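Viernes 15 de agosto
Por el equipo de redacción técnica de Hesteo

Capítulo 6
Plegado manual de prendas inferiores

El plegado de pantalones se trata en un capítulo separado del de camisas y camisetas por una razón geométrica. Una camiseta extendida se aproxima a un rectángulo con dos apéndices laterales que se recogen hacia dentro. Un pantalón, en cambio, presenta una zona superior de una sola pieza y dos tubos que divergen a partir de la entrepierna. El primer pliegue ha de resolver esa divergencia; todos los posteriores se limitan a reducir la longitud.

En este capítulo se emplean los términos siguientes. Cintura: borde superior de la prenda, incluida la pretina si la hubiere. Tiro: distancia entre la cintura y la entrepierna. Costura central: la que une ambas mitades del delantero o de la espalda. Entrepierna: punto en el que se separan las perneras. Bajo: borde inferior de cada pernera. Las esquinas de la cintura son los dos extremos que resultan al aplanar la prenda, y constituyen los puntos de referencia de todo el procedimiento.

6.1 Superficie de trabajo

La superficie debe ser plana, lisa y de color uniforme. Se recomienda un tablero claro colocado sobre la mesa, que facilita la lectura del contorno en tejidos oscuros y medios. Para tejidos blancos o crudos se utilizará un tablero gris. La medida adoptada en los ejercicios del manual es de 1.000 mm en el lado mayor. Un pantalón de adulto puede superar esa medida, en cuyo caso se admite que las perneras cuelguen por el borde próximo al operario, siempre que la cintura y el tiro queden apoyados por completo.

La parte colgante ejerce una tracción continua sobre el resto de la prenda. En tejidos lisos y algo elásticos esta tracción puede desplazar la cintura hacia el operario o deformar el tiro. Se corrige sujetando las dos esquinas de la cintura a la vez y tensando en sentido transversal antes de iniciar el pliegue.
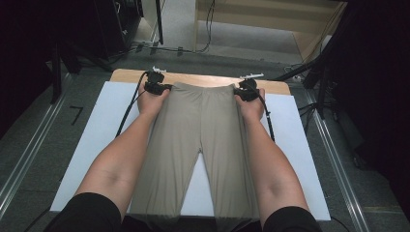
La tensión transversal debe ser la mínima que elimine las ondulaciones de la pretina. Una tensión excesiva alarga el borde superior respecto de la cadera y, al soltar, el tejido se recoge de forma desigual. La comprobación se efectúa sobre la costura central: si discurre recta desde la cintura hasta la entrepierna, la prenda está centrada; si se curva, una de las esquinas se encuentra adelantada o más baja que la otra.

Las arrugas diagonales de las perneras se tratan después de fijar la cintura. Se alisan con la palma, desde la entrepierna hacia el bajo y nunca en sentido contrario, pues el material sobrante se acumularía en el tiro. En las prendas que cuelgan del tablero, el alisado se interrumpe en el borde y se completa una vez hecho el pliegue longitudinal.

6.2 Pliegue longitudinal

Se toma una esquina de la cintura y se lleva sobre la opuesta, con la costura central como eje. La pernera correspondiente se traslada a continuación, de modo que ambos bajos coincidan. El saliente triangular que suele formar el tiro se dobla hacia dentro hasta obtener un lado recto. La desviación admisible entre los bajos es de 6 mm.

6.3 Pliegues transversales

El número de pliegues transversales depende del sistema de almacenamiento. Para estante se aplican dos, el primero por la mitad y el segundo otra vez por la mitad. Para cajón con colocación vertical, como el módulo Storska de los ejercicios, se dobla en tercios, con una altura final de hasta 200 mm. Las cajas Urna admiten ambos formatos. El método Bartoš, que parte del bajo y enrolla hacia la cintura, se estudia en el capítulo siguiente y no es aplicable a prendas con raya planchada.

6.4 Secuencia de referencia

1. Extender la prenda con la cintura en el lado alejado del operario.
2. Sujetar ambas esquinas de la cintura y tensar.
3. Verificar la costura central.
4. Alisar las perneras hacia el bajo.
5. Ejecutar el pliegue longitudinal y corregir el saliente del tiro.
6. Ejecutar los pliegues transversales según el destino.

Los bolsillos se vacían y se aplanan antes del paso 1. Los cierres se dejan abrochados, salvo en pretinas elásticas con cordón, cuyos extremos se introducen en el interior de la cintura. En los apartados siguientes se desarrolla cada paso por separado, comenzando por los tejidos sin elasticidad.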